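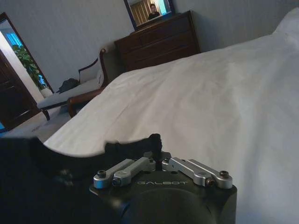

Two thousand ways to fold a T-shirt

I have a master's degree and I spend my days making a bed look slept in.

The job title is "data operations," which my mother has stopped asking me to explain. We're teaching a learning system to handle laundry, and the system learns from examples, and the examples come from people like me driving a pair of arms through the motions until the motions are good enough to keep. The target for this round is 2,000 kept episodes of T-shirts on beds. An episode is one shirt, start to finish. If you fumble the hem and recover, you keep it. If you fumble the hem and say something unkind to the hem, you also keep it, because we don't record sound. I checked in the first week.

The current location is the big bedroom at Skavstead, which has a dark wood dresser, striped wallpaper, a carpet covered in flowers the size of dinner plates, and a telephone by the bed. Before this we were in the Stunivari apartment, where everything was beige and the model got very good at beige. Then Huiling Kang pulled up the failures and pointed out that we'd trained something that could fold a shirt in exactly one apartment, on a firm mattress, at noon. So now we chase variety. Dim rooms. Soft beds. Furniture somebody's grandmother would fight over.

White on white turned out to be the easy part to predict and the hard part to do. A white duvet has no landmarks. You look at the wrist camera view and it's like driving through a ski slope, all folds and shadows, and then there's a black shape and you're so relieved you close the gripper too early. I've picked up a lot of duvet this way. The duvet doesn't want to be picked up and it brings its friends.

My rule now is to come at the shirt from the side and straddle the edge, one fingertip over the sheet and the other over the shirt, before I commit to anything. Priit Dambrauskienė, who trained me, calls this "asking the fabric." Priit says a lot of things like that. He's also the fastest operator we have, so I've started asking the fabric.
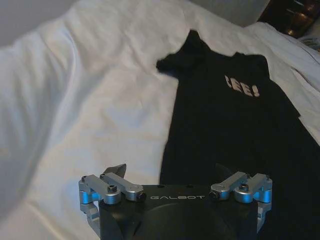
Fingers open over the edge of the shirt. Asking the fabric.

A word about the shirt. It has FREE! printed across the chest in worn-looking capitals, and after the first crease all you can read from the wrist is the end of it, so I've spent most of this month being yelled at by a garment. EE! There's a plainer shirt in the bin, but Inês Carrilho, who plans the sessions, wants printed ones in the mix. A logo gives the model something to hold on to when it's working out which side is the front. It may also teach the model that all shirts have opinions. We'll find out in evaluation.

For the curious, a normal episode goes like this. I reset the shirt, which means tossing it on the bed in a way that looks accidental. Tossing it accidentally is a skill. My first hundred tosses all landed in the same place with the same sleeve tucked under, and Huiling sent me a grid of the starting frames with the subject line "hmm." Now I have a list on my phone: face up, face down, inside out, neck toward the door, balled, half under a pillow. I go down the list and then I go back up it.

Then I get on the controls, take hold of a shoulder, drag it flat, let go, take hold again because letting go undid it, and smooth. Smoothing is most of the work. Folding is the part people clap for when they visit, but by the time you're folding, the outcome is pretty much settled. Then sleeves in, bottom up, over once more, arms back, save. Label it. Success, partial, or the one marked "other," which Sun-ja Maeng reviews personally and has feelings about.

Sun-ja doesn't like episodes that are too pretty. This took me a while to accept. I'd hand in a lovely clean fold, no hesitation, and she'd keep it and then ask for 5 more where I grabbed the wrong spot first. If the model only ever sees things going well, she says, it has no idea what to do the moment they don't, and then it just stands there. I know people like this. I was raised by one.
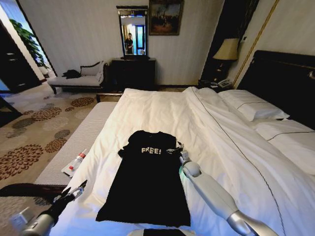
Right gripper on the shoulder, the other one waiting its turn. This is about as flat as a shirt gets on that bed.

Things I've learned that won't help anyone outside this line of work:

Tug toward the corner of the mattress. Tugging straight back just moves the whole bed situation toward you.

Keep the idle arm open and well above the covers. A closed gripper parked low will find a seam.

Drink your coffee before the session. Your hands belong to something else for the next stretch and the mug knows it.

When an episode goes bad, finish it anyway. Quitting halfway makes the file useless and you'll have to redo the toss.

My record is 13 kept in a row. Then Cristóvão Teixeira came in to ask whether anybody had moved the stapler, and number fourteen ended up as a partial with a sleeve pointing at the ceiling. He's very sorry. He also has the stapler now.

We have Skavstead until 18th December, and then the whole rig goes to the Teshome house, where I'm told the beds are bunk beds. I've asked for 2 extra days for that and been given a thoughtful nod. Towels start after the break. Inês has already bought the towels, and they're white.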